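Home News Opinion Letters Events Contact

Opinion | Home & Household

Let the free shelf stay messy

By Catinca Ciobanu
9/20/26

Plutcombe has had a free shelf outside the library for two years. Residents leave what they no longer want and take what they can use. In June the town proposed replacing it with a staffed swap room, open 70 hours a month, where every item would be checked, priced at zero and logged. The cost is $3000 a year.

I think this is a mistake. The shelf works at any hour, and a person who needs a saucepan or a child's coat doesn't have to sign for it. Katascombe moved to a logged system last year and donations dropped.
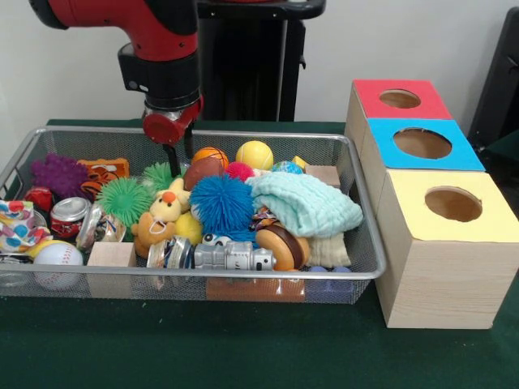
Soft toys, a baseball and cans together in a wire basket.

The main complaint is that people leave junk. Some do. A trash can next to the shelf and a weekly clear-out would deal with most of it. Nelli Valtonen made this point at the public meeting and got no answer.

The other complaint is safety. Car seats and electrical goods should be kept off the shelf, and a sign can say so. Books, toys and plates don't need an inspector.

The petition to keep the shelf has 617 names. The town should read it before it signs the lease on the Belkadi building, and it should publish what the room would cost after the first year.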